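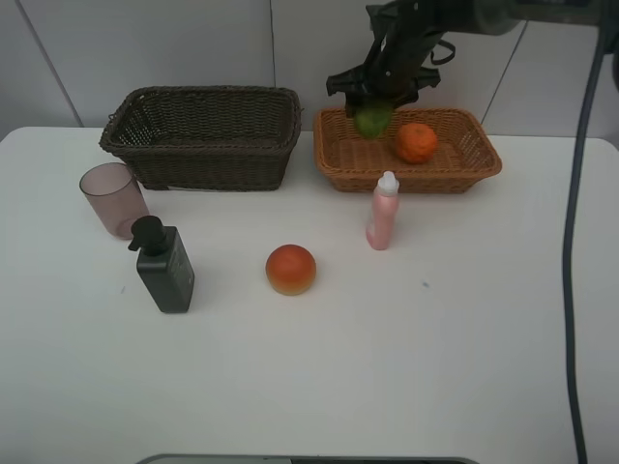

How to Catch Up on a Long-Running TV Drama Before the New Season Starts

So your favorite people will not stop talking about Waltevside, the new season lands in August, and you have never seen a minute of it. Good news: you can get there! I did it last year with a family saga that had been on the air since I was in middle school, and I had a great time doing it. What follows is the method I used, cleaned up a little after friends tried it and told me which parts made no sense.

I'm using Waltevside for all the details, but the same steps work for any big soapy drama with a lot of seasons and a lot of cousins.

Step 1: Find out how much show there is

Go to the episode list and write down the running time of everything that has aired. Waltevside comes to 3,243 minutes if you count the two holiday specials. That sounds scary, I know. Stay with me.

Now take out the recap episodes, the specials and the opening credits (the credits on this show are long, beautiful and exactly the same every time). You're left with 2,528 minutes. Write that number at the top of a page, then count the evenings you have before the premiere and divide. If the answer is more than you can stand in one night, go on to Step 2. If it isn't, skip to Step 3 and enjoy yourself.

Step 2: Pick your seasons

Watch all of season one. Please don't skip it! The house fire, the will and the first big fight between the Stiler brothers all happen there, and people are still yelling about them years later.

Season two is where you can save time. The whole shipping company story gets wrapped up and never comes back, so read a summary of the middle stretch and start again at the wedding. You'll know it's the right episode because it opens on the ferry with everybody dressed up and the groom missing.

From season three on, watch in order. The writing gets so much better once Detective Iderero shows up, and her scenes with the grandmother are the best thing on the show (I will argue about this with anyone).

Step 3: Make a family page

Get one sheet of paper and draw the two families, the Stilers on one side and the Hứa family on the other. Leave plenty of room between them, since half the plot is people crossing from one side to the other. Put in only the names you hear in the first 3 episodes. Add new people once they get a second scene. A lot of folks walk in, deliver one piece of terrible news and are never seen again, and you don't need them on your page.

Use pencil. There are two secret parents and one fake death, and that's as much as I'll say.

Step 4: Watch in blocks

Most Waltevside stories run in blocks of three or four episodes, with a big cliffhanger at the end of each. Try to finish a block in one weekend. If you stop in the middle you'll forget who has the letter, and somebody always has the letter.

On work nights I stick to one episode, started before 8 p.m. Start it at ten and you'll be asleep before the courtroom scene, then you'll be rewinding the next day - and the rewinding adds up fast.

Step 5: Stay away from spoilers

Mute the name of the show and the names of both families on whatever apps you use. Don't look up an actor to see where you know them from, either. I did that once and the first line of the page told me what season the character died in. I was so mad!

If you really can't stand not knowing a face, ask a friend who has seen everything. Mine is Trí Mạc, who has watched the whole series twice and can answer "wait, is that the guy from the boat?" with a plain yes or no.

Step 6: Rewatch the last finale

Leave the night before the premiere free and watch the most recent finale again, even if you only saw it a week ago. The new season is supposed to pick up the same night, right after the phone call, and you'll want that call fresh in your head.

If you fall behind

Drop the subplots before you drop whole episodes. The restaurant scenes in season four are fun, and the singing contest is a blast, but neither one touches the main story. Skipping those scenes saved me up to 300 minutes. I went back for the singing contest later, by the way, and you should too.

Bring your family page to the premiere. Somebody on the couch will need it.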